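Handheld gripper fingers closing crooked on knits – what do you check first?

Posted in Upkeep and Repair
4 replies hidden, sorted by oldest

gustach_bench
So I look after a pair of handheld grippers at a small fabric-folding station and the left one has started to annoy me. The finger plates used to meet square. Now they touch at the tips first and there's a gap back by the housing, so thick knits are fine but anything thin slides right out. I cleaned the plates with alcohol on Monday and snugged up every screw I could reach. No change. It's done maybe a couple of months of daily folding. Is this a bent plate, or do I have to open the housing? I'd love not to open the housing!

rimgate_refit
Bent plate, probably. Swap it.

Korletey Night Shift
I'd hold off on buying anything. Take the left plate off and lay it on a piece of glass – if it rocks, it's bent and the post above is right. If it sits flat, look at the screw seats. Ours had a crumb of lint packed under one corner (we fold fleece, it gets everywhere) and that was enough to tip the whole plate. Clean the seat, put the screws back in loosely, close the fingers on a strip of card, and only then tighten, a little on each side in turn. Then open and close it 20 times and look again.

Also check your cable. If it pulls on the housing while you work, you end up twisting your wrist to fight it, and you'll swear the fingers are crooked when they're fine. Leave yourself some slack. I give mine 300 mm before the first tie.

For testing I stick with one gray knit piece and pinch it in the same spots each time, one gripper on each side near the narrow end.

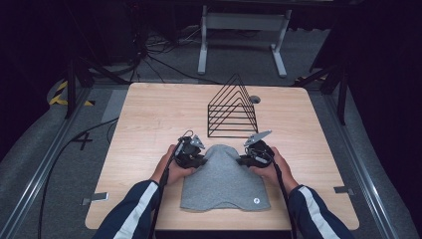

Both grippers on the test knit, plates toward each other

Do that with the left and right swapped too. If the bad grip follows the gripper, it's hardware. If it stays on the left side of the table, it's you, sorry – it was me.

gustach_bench
Lint! Under the back corner, packed like felt. Plate sits flat on glass. Putting it back together after lunch, will try the card trick.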